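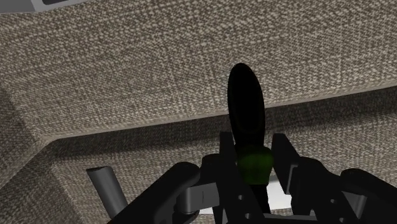
4. Démonstration de saisie sur le poste visiteurs

La démonstration de saisie se lance depuis le pupitre Wotarach et se déroule dans le simulateur, sur l'écran tourné vers le public. La vue rapprochée de la pince sert à commenter la prise : l'objet sombre à tête ovale est tenu debout, les doigts placés de part et d'autre de la partie verte. Gardez cette vue pendant les explications, puis passez à la vue d'ensemble pour la suite de la visite.

4.1 Préparation

1. Allumez le pupitre et ouvrez le projet Fitzgerald.
2. Chargez la scène « Salon ». Le chargement est terminé quand le bouton Départ devient actif.
3. Réglez la vitesse de démonstration sur 50 %.
4. Vérifiez que les 2 vues sont proposées dans le menu Affichage.

Note - Pour les journées portes ouvertes de mai, la scène est déjà enregistrée sur les pupitres du hall Flaltley. Passez directement à l'étape 3.

4.2 Vue d'ensemble

1. Dans le menu Affichage, choisissez Ensemble.
2. Cadrez le bras, son socle et l'assise du canapé.
3. Appuyez sur Départ et laissez le cycle aller à son terme avant de répondre aux questions.
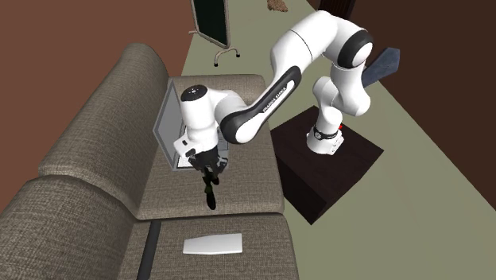 Fig. 4-2 - Vue d'ensemble : bras sur son socle, pince au-dessus de l'assise, ordinateur portable ouvert et télécommande sur les coussins.

Attention - Ne modifiez pas la position du socle pendant un cycle. Le simulateur Matex recalcule alors toute la trajectoire et le pupitre reste bloqué jusqu'à la fin du calcul.

4.3 Fin de la démonstration

1. Appuyez sur Arrêt, puis sur Retour à l'origine.
2. Enregistrez le journal si un visiteur souhaite en recevoir une copie. Il est limité à 3 000 lignes - les plus anciennes sont effacées.
3. Revenez à la vue rapprochée et verrouillez le pupitre avant l'arrivée du groupe suivant.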